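4.3 Comparing the two finger sets on soft fabric

By now both arms should be homed and your Kistton controller should be showing a steady ready light. Before you commit to one finger set for good, please give yourself a quiet hour (early morning suits us best) and try each of them on a garment. Fabric is the fussiest thing you will ever ask a gripper to hold, and it tells you a lot in a short time!

1. Lay a garment on the padded surface and leave it a bit bunched up. A sports jersey is a lovely choice, with its trim and all those folds.

2. Open both grippers fully and bring them down until they are poised over the surface, one on each side. 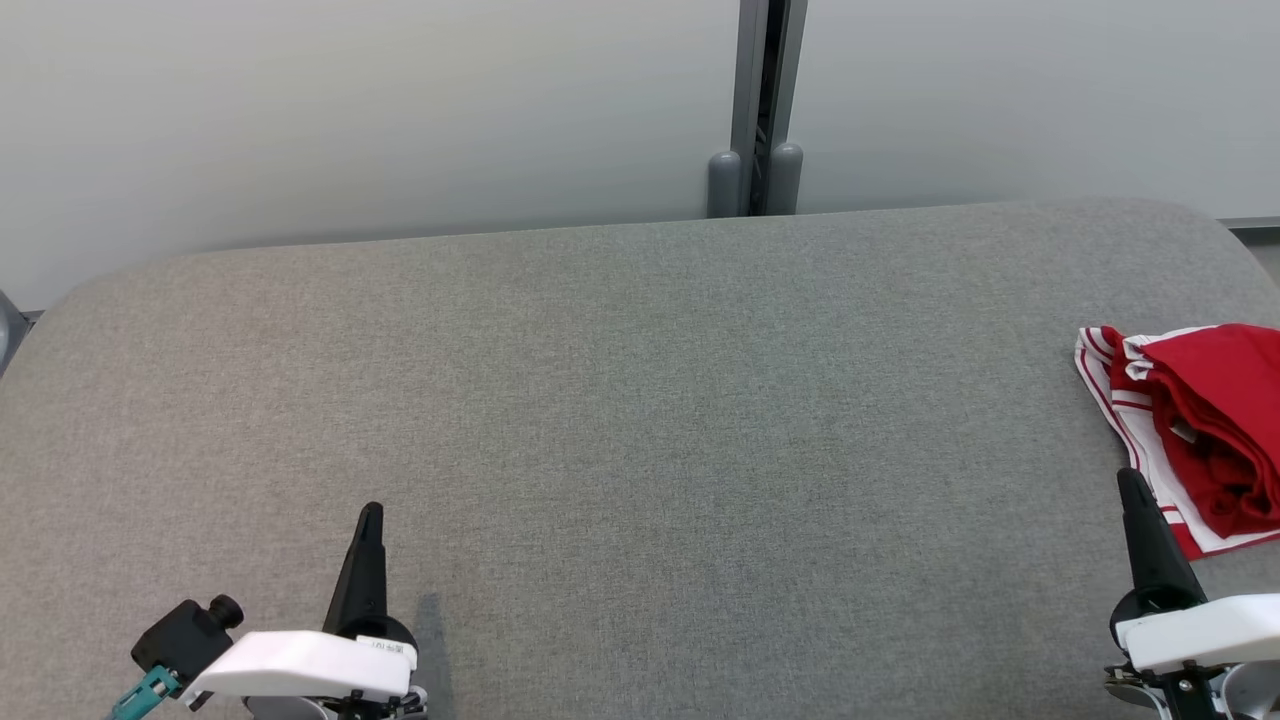

3. On the controller, set the closing force to 7 and the travel speed to 28. These are gentle values, and you can always creep upward later once you have a feel for things.

4. Switch to the wrist camera view and lower the arm slowly, stopping while the fingertips are still just clear of the fabric. 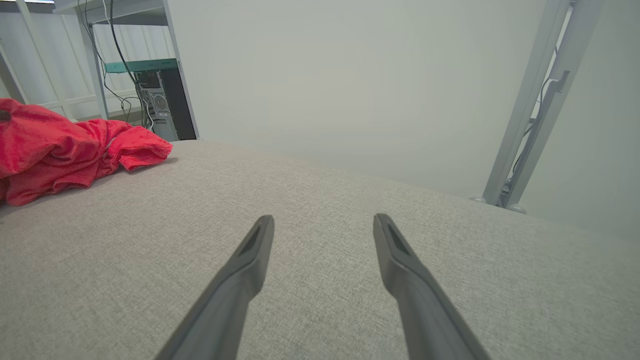
Wrist camera view with the fingers open over the padded surface.

Note: If the fingers don't look evenly spread in your own view, go back to section 3 and repeat the camera alignment. Nikola Kadrić, who wrote our first Tumik setup notes, liked to do this twice, and we've kept up the habit.

5. Move over the garment and look for a raised fold. Line up the fingers so that they will close across the fold, and take your time about it.

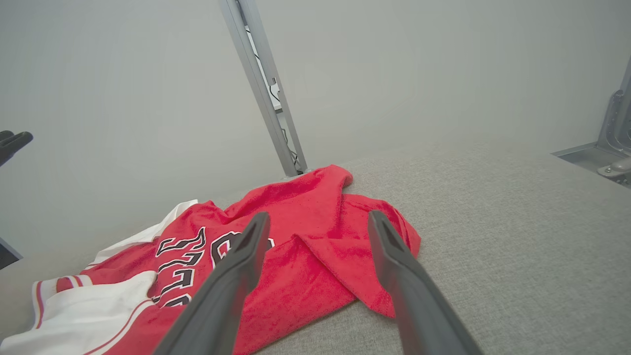

6. Close the gripper, lift a little, hold for a slow breath or two, and lower again. Write down whether the fold stayed put, slid or dropped.

7. Repeat with the Golob fingers, leaving the force and speed exactly as they were.

Caution: Never press the fingertips down into the padding to reach a flat piece of cloth. Keep your hands well away while either arm is powered, and stop the arms before you rearrange the garment.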